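Skip to content

The dish rack post (you asked, sort of)

So I finally gave up on the plastic drainer. It had been with me through three apartments and it was the kind with the little flatware cup that clips on the side, and the clip went first, and then one of the feet, and for most of last winter it stood on a folded dishcloth like a table in a bad restaurant. I kept saying I'd replace it when I found something I liked. Then in March a bowl slid right off the low corner at six in the morning and that was that. (It was the blue bowl. I'm still a little sore about it.)

What I wanted was wood. I know, I know, wood and water. My grandmother had a wooden rack her whole life and it sat next to the sink and got drenched three times a day, and when we cleared out her kitchen it was still in better shape than most of her chairs. She never oiled it or fussed with it. She did stand it up on its end by the window every night, and I think that did more good than any oil would have.

I looked at a LOT of racks. The folding X-shaped ones are cute and cheap and take up no space when they're put away, but every one I tried pinched my fingers, and they lean if you load one side. There was a gorgeous one from Stinum that I visited in the store twice, with a drip tray and everything, and it would have swallowed half my counter. I'm a person with two plates in the sink at a time, maybe a pan. I don't need a rack that can handle Thanksgiving.

The one I ended up with is the plain kind: a flat base and rows of dowels sticking up, taller ones at the back and shorter ones in front. It's called the Clulberg, which sounds like a mountain somebody got lost on. It cost 40 dollars, and yes, I winced, and yes, I got over it somewhere in the parking lot. The color is a dark reddish brown that I wasn't sure about at first. Everything else I own is pale, pale, pale. But I like having one dark thing near the plates, and it makes the colors look so good! I have the mint green and the peach pink ones out the most, and they look like sherbet in there. 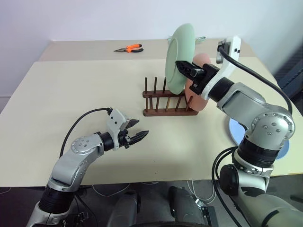
Petro Dmytriv wrote to me after I mentioned the rack in passing last time, and he's firmly on the other side of this. He says a plate should be dried with a towel and put in the cupboard, full stop, and that a rack is just a place where dishes go to avoid being put away. He had one for years and says he only ever ate off the same two plates, because they were right there, and the rest of the set might as well have been in a museum. Then he got rid of it, and now everything gets dried and shelved before he sits down in the evening.

I read that twice and felt a bit seen, Petro. I do eat off the same plates. I've got a whole stack in the cupboard that come out when people visit and otherwise just hold each other up. But I tried the towel method for a week after your message and here's what happened: I used up every towel I own, they hung all over the kitchen damp, and by the end of it I was drying clean plates with something that smelled like a pond. I think you must have better towels than me, or more of them. Or a stronger character!

Anyway, some things I've figured out about living with a dowel rack, in no order at all.

Big plates go toward one end and I leave the middle free for whatever's awkward. If I put the dinner plates in the center, then every cup and lid has to squeeze in around them and the whole thing turns into that game with the wooden blocks.

Skip a slot if you can. Plates that lean on each other stay wet where they touch, and then you stack them in the cupboard and find a cold little crescent of water on the top one the next day. I'm terrible at this. I overlap them constantly. But when I remember to leave a gap, they dry much faster.

Shallow bowls are hopeless in it. They tip forward, and I've stopped trying. They go upside down on a towel next to the rack (fine, Petro, one towel).

Wipe the base rail. The dowels seem to look after themselves, but water sits along the bottom and that's where my grandmother's rack had gone dark. I run a cloth along it at night when I do the counters, and once in a while I turn the whole thing over and let it air out. I did rub in some of the Cimenham board wax that I had left over from the cutting boards. It made the wood feel nice and I have no idea whether it did anything else.

Tap the dowels now and then. One of mine started to spin in its hole after the first month. A dot of wood glue, a night of leaving it alone, and it hasn't moved since. I'd rather know about a wobbly one before I lean a plate on it.

The other thing that changed, and I didn't expect it, is how much I care about the space around the rack. The old drainer collected junk. Sponges, the bottle brush, a jar of rubber bands, mail! With this one I keep wanting to clear things back so it can stand there looking handsome. Not that I always manage. There's usually some tool that came out for a two-minute job and stayed out. But the counter gets wiped more than it has in years, and I've moved the dish soap to the windowsill, where I keep knocking it over.

A few of you asked about the Sirko rack with the metal frame. I haven't used it, so I can't tell you much. A neighbor has one and her glasses clink against it in a way that would drive me up the wall, but she's had it forever and loves it. If you wash a lot of stemware, I'd look at something with a proper glass holder anyway, as dowels aren't great for that. I lay my wine glasses down on the (one!) towel and hope.

Next up is probably the cupboard itself, now that I've been shamed about the museum plates. I'm thinking of switching the shelves around so the ones I never use are at the front for a month, just to see if I start reaching for them. If you've tried that, tell me how it went. And if anybody has found a matching lid for a medium saucepan without buying the entire saucepan again, please, please leave a comment.

Filed under: kitchen, dishes, small complaints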